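Two arms collide in the middle when they close a small case
Robotics clubs > School competitions

Posted by Jailson Paiva, Wednesday, February 5, 2020

Hello to all. I help the student team Barbosa, and we prepare the "tidy the bench" task for the Purkamport cup. The arms must pick up a small tool, put it into its case and close the lid. In November we recorded 461 runs and trained with them. The picking is good now. But when both arms go to the case together, the program often stops with a collision warning.

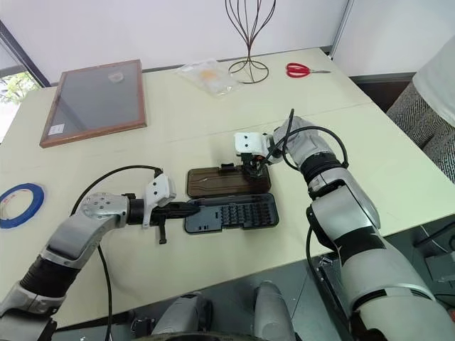

Our rules say that the case must start open, in the middle of the table, and both arms must take part. The students gave the left arm the base with the bits and the right arm the upper half of the case, and each arm has its own cable that makes a loop above or behind the gripper. I suspect that the planner thinks the loops are part of the arm — is this possible? Or is it better to make one arm wait?

Elaine Mendonça

Make one arm wait. We had the same trouble with our team Gestadex. Put a waiting pose for the second arm, well outside the case, and let it enter only when the first has opened its fingers and gone back. You lose 2 seconds per run, but the judges do not take points for time if the lid is closed.

For the cables, check the collision model file. Ours had a very big cylinder around the wrist which somebody added years ago. We made it smaller and most of the warnings went away.

Then practice the closing alone, with one arm. Bring the fingers closed and low to the case, and come from the side of the lid. If you push near the hinge, the whole case slides and the lid does not move.
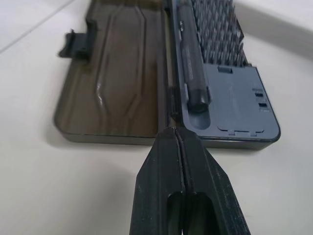 Grastar disagrees about the waiting pose and writes that it only hides the problem, for the arms will meet again as soon as the students change the order of steps. The advice from there is to log the distance between the two wrists first. Our log had 3,184 lines before we saw that the warnings came always at the same height.

Jailson Paiva

Thank you both. The big cylinder is in our file too. We will try the smaller one first and I will write here after the next practice.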